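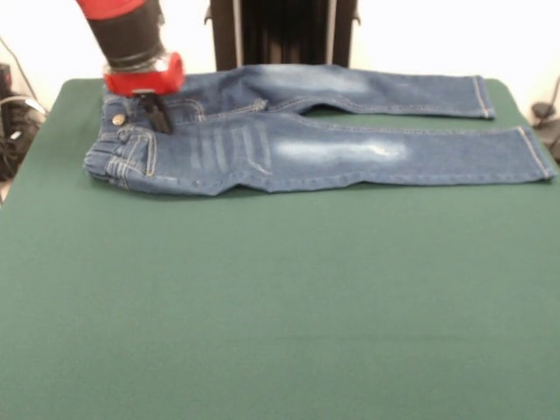
May 22, 2023

Back on the denim after too long away from it. Ratih Santoso has been asking me since last week whether the folding notes are ever going to get written up and the answer is yes, this is them, or the start of them. I'm writing as I go so it'll jump around.

The question for today is a simple one — which fold do we use for jeans in the Drundville shop, and can we please all use the same one? Right now the shelf looks like three different stores got shuffled together. Some pairs are in thirds, some in quarters, and somebody (you know who you are) is rolling them. I don't hate the roll! It's great in a suitcase. On a shelf it slides off and takes its neighbors with it.

Green cloth stays on the table, by the way. I tried folding on the bare top first thing this morning and the denim skated around so much that I gave up after two pairs. With the cloth down the legs stay where you put them, and blue on dark green is easy on the eyes when you're looking for a crooked hem. The cloth does pick up lint, so whoever's last please run the brush over it.

Test pair is the indigo one with the faded thighs and the whiskers up by the hip. I picked it for the tan-ish stitching, which makes it very easy to tell when a seam has wandered. Waistband to the left, cuffs to the right. I went back and forth on this (I'm right-handed and wanted the waistband near my good hand) but left is better for me, I can hold the top down with the left and do all the leg work with the right.

First thing I noticed, and I'll probably go on about it: the waistband is where it all goes wrong. You lay the legs out nice and flat, you feel very pleased with yourself, and up top the band is still bunched like a drawstring bag. Then you fold over the bunch and you get a lump, and the lump travels. By the third fold the lump is the whole thing. So now I do the band before I touch a leg. Pinch next to the button, pull away from the legs, lay it down again, smooth toward the pocket. If the button's undone, do it up. I skipped that on one pair and the fly opened like a book halfway through.

Second thing, the cuffs. With the legs spread there's always one that sits a little short of the other, and I spent far too long this morning tugging the short one to match. Don't. It's nearly always the hip that's twisted, and when you straighten the band the cuffs mostly sort themselves out. If they're still off after that, check the crotch seam, there may be a pleat of cloth trapped in it.

Folds tried, in the order I tried them:

Halves then thirds. One leg over the other, crotch point tucked in, then cuff up to the knee and over again. Comes out squarish and thick. Good on a deep shelf. Stands up well. The back pocket ends up on top, which the shop likes.

Halves then quarters. Same start, cuff to waistband, then in half again. Quickest by a mile, but the fold lands right across the faded patch on the thigh and after a while under a stack you get a hard line through it. On a plain dark pair I wouldn't care. On anything with a wash I'd rather not.

The Tarigan fold (my name for it, I learned it from a man at the Tarigan warehouse years ago and have never seen it anywhere else). Legs together, band folded down a hand's width first, then cuffs up and tucked into the band. Makes a neat packet that doesn't come undone if you throw it. I threw it. Twice, once at Ratih, who wasn't amused. Too slow for the shop but lovely for shipping, and I'd like us to use it for the Prinau orders.

I'm leaning toward halves then thirds for the shelf and Tarigan for the boxes. Quarters only for the plain darks and only when we're in a rush.

Some odds and ends before I forget.

The Rallus shelf dividers are too narrow for the thirds fold in the bigger sizes. I got 86 pairs onto the back wall with the dividers in and the ends were bulging. Took every other one out and it was fine. I've put the spares in the drawer under the steamer.

Steam or no steam? I'd say no, at least not over the whiskers. A warm palm does most of it. I tried steaming the band on one of the stiff pairs and it came up beautifully but then I had to wait for it to dry before stacking, and I'm not doing that 377 times.

Don't smooth with a ring on. There's a scratchy little pull on the hip of one pair and I'm fairly sure it was mine.

The paper tags want to go inside the front pocket, string and all. If they hang out they get folded under and then you have to shake the whole pair open to read the size, and there goes your nice fold.

Ratih wants to know if this holds for the kids' sizes. Haven't tried. My guess is the thirds fold gets too small to stand up and we'd be better with halves and one more, but I need a few pairs to play with. Could someone bring a handful up from the stockroom? Any wash.

Also still to do: black denim on the green cloth. I think I'll struggle to see the seams, and we may want the pale cloth for those. It's folded up on top of the cabinet, I think, unless it went to Prinau with the November display.

More tomorrow, after I've done the ones with the stretch in them. Those never lie flat and I'm already cross about it.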